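About Us

Hi, and welcome to Kornia! I run a small secondhand housewares shop in Trirkdale, and if you like plates with a bit of history and trays big enough for a proper breakfast in bed, we'll get along fine.

I started with a folding table at the Tuesday market and 13 boxes from my aunt's garage -- mostly saucers, if I'm telling the truth. Now there's a real shop with a real door (it sticks, push hard) and shelves that hold 200 pieces on a good week. Most things go for a few dollars, and I don't price anything over $70.

I buy from house clearances and from people who just walk in with a bag. The Stevo shelf by the window is all one pattern, and I'm still short the gravy boat, so please call me if you have one! We get busy before Ramadan, when everybody wants big serving dishes, and I try to put extra aside from January on.

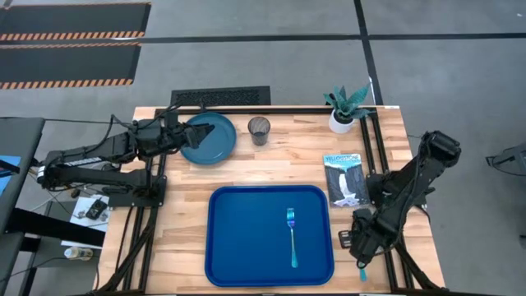

My favorite part of the job is putting odd things together until they look like they belong in one house. I'm a sucker for blue, so a dark teal plate and a big royal blue tray will always catch my eye, and a little potted plant in a white pot helps everything along. Books come in too, like the Yellowstone paperback with the waterfall on the cover. Paperbacks are a dollar each, or trade me one of yours.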